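Last revised: 08/05/2023
Maintained by: Irkthorpe Household Textiles Survey, records office

# Irkthorpe Washing and Wear Records

This dataset contains written records of how household linens change with regular use and laundering. It was prepared for teachers, conservators and members of the public who wish to study ordinary cotton and linen goods. The records cover tablecloths, napkins, pillowcases and tea towels kept in daily service for 365 days.

## Contents

- `items.csv` — one row per textile, with fiber, weave, stated origin and date of entry
- `washes.csv` — one row per wash, with water temperature, detergent type and drying method
- `wear_notes.csv` — free-text remarks on fading, thinning, stains and repairs
- `codes.md` — a list of the short codes used in the other files

All files are plain text in UTF-8. Fields are separated by commas, and missing values are left blank. A blank in the temperature column means that the household did not record a setting; it should not be read as a cold wash.

## Collection

Records were kept by participating households on printed cards and later entered by Līga Bite and Ibrahim Osagie. Each household entered no more than 5 items. Wording in the remarks has been left as written, apart from the removal of personal names and street addresses.

Fading is graded on a scale from 0 to 100, where 100 is the condition of the item on entry. Grades below 50 were checked a second time by Birthe Frandsen. Items that were lost, given away or cut up for other uses remain in the files under code `W`.

## Known limitations

Households chose their own items, and dark colors are poorly represented. Detergent names were reduced to broad types before release. The cards issued in February used an older layout with no column for line drying — for these, the drying method was taken from the remarks where possible.

## Table settings

Remarks on tablecloths often mention what was kept on them. Code `F` covers both fresh and artificial flowers, which were not separated on the cards.
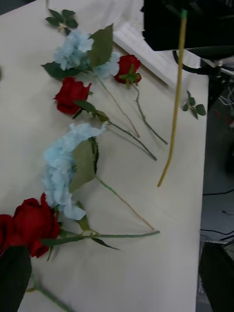
*Artificial roses and hydrangeas on a cream-white tabletop.*

## Use and citation

The records may be used freely for teaching and research. Please cite them as "Irkthorpe Washing and Wear Records" and state the revision date. Corrections should be sent in writing to Guðlaug Baldursdóttir at the records office, with the item number and the name of the file concerned.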